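How to check and remove an e-bike battery for storage

Most frames in the Urkance range carry the battery in the down tube, held by a key lock at the top and a locating foot at the bottom. Taking it out is a two-minute job once you have done it a couple of times. These steps also suit the Kapoor rack battery, except that it slides out backwards.

Before you start

Switch the bike off at the display and wait for the screen to go blank. Stand the bike upright on level ground. You need the key, a dry cloth and a soft brush.
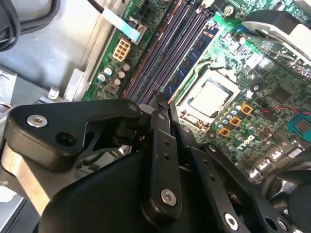
Soledad Calloway wrote in to ask whether the display should come off as well, as hers lives in an unheated shed. Take it off if it unclips, and keep it indoors with the battery. Fixed displays can stay where they are.

Taking the battery out

1. Put one hand under the battery.
2. Turn the key a quarter turn to the left and hold it there.
3. Tip the top edge of the battery towards you until it clears the lock.
4. Lift it off the foot and set it down on the cloth.

If the battery will not tip, push it back in, turn the key again and retry. Do not lever it with a screwdriver — the casing marks easily and the lock plate bends.

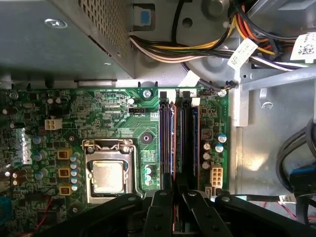

Look at the contacts next, on both the battery and the bike. They should be clean and straight. Brush out any grit and wipe the cradle with the dry cloth. While you are there, check the cable where it enters the frame. The wires behind the cradle are colour-coded, much as the yellow, black, orange and red ones are in a desktop computer, and a label wrapped around a bundle should be left on for whoever works on the bike next. Do not spray anything into the connector.

Storing it

Charge or ride the battery down to a little over half. Keep it somewhere dry, indoors and away from radiators. Check the level once a month and top it up if it has dropped by more than one bar.

Write down the odometer reading before you put the bike away. Mine said 1,567 miles in June, and the Pultillow workshop asks for the figure when you book a service.
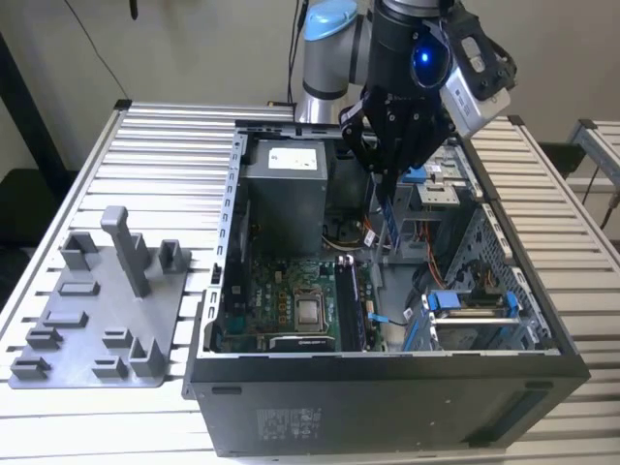 Side panel off, seen from the bench side.

Putting it back

Seat the foot first, then press the top in until the lock clicks. Pull on the battery to make sure it is held, take the key out and switch on. If the display stays dark, remove the battery and seat it again before you ring the shop.

Page updated 2 July 2023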